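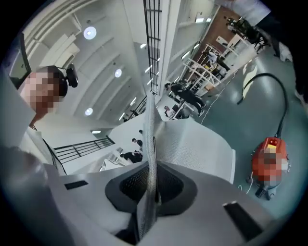
About Kemeys

Kemeys tests and repairs the handheld grippers and robot end tools that are used to record and repeat everyday manual work. We are based in Laltwood, where our workshop, our recording floor and our offices share one building. Our customers include equipment makers, university laboratories and companies that run their own recording teams.

The company began as the service department of Clalora, a maker of gripper fingers and finger covers. It became a separate business after the finger failure described on this page. We still maintain Clalora equipment, and it accounts for a large part of our work, but our test reports are issued under our own name and are sent to the customer and the manufacturer at the same time.

The Kememine finger failure

Customers often ask why our contracts contain a stop-work clause that applies to every person on the floor. The clause dates from a fault in the first production run of the Kememine gripper.

On a Wednesday in December, an operator at Laltwood was closing the gripper on a glass jar when one finger split near its base. The finger folded sideways, the jar fell, and a fragment of glass cut the operator's wrist. The injury was treated on site and the operator returned to work the following week. Recording was stopped for the afternoon and resumed the next morning with a replacement finger.

Resuming was the wrong decision. The failure had been entered in the log as ordinary wear, and no other fingers from the same run were examined. Over the next 11 working days, 6 more fingers failed in the same place. One of them had been fitted to a powered arm, which continued to close after the finger gave way and bent its own mounting bracket. The arm was being tested behind a guard and there was no injury.

All work with the Kememine was then suspended. Our staff inspected 1,097 fingers, including those already shipped. The cause was a mold change that left the wall at the base of the finger thinner than the drawing allowed. The parts passed the inspection in use at that time, which measured length and width at the tip and did not measure the wall. The fault was therefore one of inspection as much as of manufacture, and our service department had written the inspection procedure.

All fingers from the run were withdrawn. Customers who had received them were told by telephone first and in writing afterward. Recordings made with the affected parts were marked so that customers could decide for themselves whether to keep them.

How we work now

Every finger that enters the building is measured at the base and flexed under load before it is fitted. Parts are tracked by mold as well as by delivery, so that a single failure can be traced to every part made with it.

A broken part is treated as an incident until a second technician has examined it. It may not be logged as wear by the person who was using it. The broken piece is bagged, labeled and kept, along with the recording from the session.

Any person may stop work, including visitors and temporary operators. Work that has been stopped may be restarted only by a shift lead who was not taking part in the session. Time lost in this way is not charged to the customer.

Powered arms are set to release when the finger position and the motor position no longer agree. This check is tested at the start of each shift with a finger deliberately left off its mount. If the arm does not release, it is locked out and tagged.

Glass and other breakable items may be handled only with wrist guards in place. Cables and hoses are to be cleared from walkways before an operator begins moving with a gripper in hand, and the floor is checked again after each break.

Incident reports

Kemeys publishes a summary of its incidents every year. The most recent summary lists 9 events. Most concerned loose finger covers or worn pads, and one concerned a charger that overheated in the storage area. None resulted in an injury. Full reports, with personal details removed, are available to any customer on written request.

Owners of early Kememine grippers who are unsure whether their fingers were replaced may send them to the Laltwood workshop for measurement. There is no charge for this service. Please remove the finger covers before shipping and include a return address inside the package. Equipment showing any crack or whitening at the base of the finger should be taken out of use immediately.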